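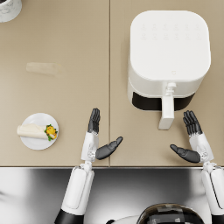
Chapter 3
Counting Farms: The Agricultural Survey and Its Frame

After studying this chapter, you should be able to explain what a sampling frame is, to say why a list of farms becomes old so quickly, and to choose between a list frame and an area frame for a given district.

3.1 A district that lost its farms

In September, the agricultural office of Datville prepared a survey of livestock holdings. The office had a list with 218 names. It was made some years earlier from the records of a vaccination campaign, and everybody in the office considered it a good list. Aravind Hegde, who was responsible for the field work, gave each enumerator a part of the list and a map, and the teams went out on a Monday morning.

By the end of the first week the teams had a problem. At 29 of the addresses they found no farm. In certain cases the owner had died and the land was divided between the children. In other cases the animals had been sold and the fields were rented to a neighbor, who was also on the list, so that the same land could now be counted twice. One enumerator, Sumathi Suvarna, wrote in her notebook that she had passed many goats on the road to Boutros, and that not one of their owners was on her pages.

This last remark is more serious than it seems. When a listed farm does not exist anymore, the enumerator discovers it, because she goes to the address and sees it. When an existing farm is missing from the list, no visit is planned and the survey simply does not see it. The first kind of error costs time and fuel. The second kind makes the final total too low, and nothing in the completed questionnaires will show it.

3.2 What we mean by a frame

A sampling frame is the material from which we select the units of a survey. It may be a list of names, a set of maps, a register of tax payers or a combination of these. The population is what we want to know about. The frame is what we have in our hands. The distance between the two is called coverage error, and most of this chapter deals with it.

Students often ask whether a large sample can repair a poor frame. It cannot. If small goat keepers are absent from the list, we may select every name on the list and we will still have no small goat keepers. A larger sample reduces the sampling error only, and this was treated in Chapter 2.

We should also be clear about the unit. In this book the word holding means all land and animals managed together by one person, family or company, without regard to who owns them. A farmer who rents three fields in different villages has one holding. Two sisters who share a barn but manage their animals separately have two. The enumerator needs this definition with her at the gate, because the answer "we are all one family here" does not settle the question.

3.3 List frames and area frames

A list frame is cheap to use and works well for large commercial farms. These farms are few and they remain in the same place for a long time. They also appear in other records, for example in those of banks and buyers, so the list can be checked.

An area frame divides the whole district into pieces of land, which we call segments. We select a number of segments and visit all holdings that have land inside them. Every piece of land belongs to one segment and only one, and for this reason no holding with land in the district is left out in principle. The price is paid in labor. In the village of Parnuvov, a team of two people needed a full day for one segment, and much of that day was spent finding the borders.

Animals that are kept without land are a difficulty for the area frame. The usual solution is to connect them to the place where their keeper sleeps, but the rule must be written down before the field work begins.

In practice, most offices use both frames together. The large holdings are taken from the list, the small ones from the area sample, and the large ones are then removed from the area results so they are not counted twice. Section 3.5 shows this calculation step by step.

Before you continue

Take any list of farms, shops or members that you can obtain in your own town. Find out who made it, for what purpose, and when it was last corrected. Then write one paragraph on which units are probably missing from it. Keep your answer, as we will use it again in Section 3.6.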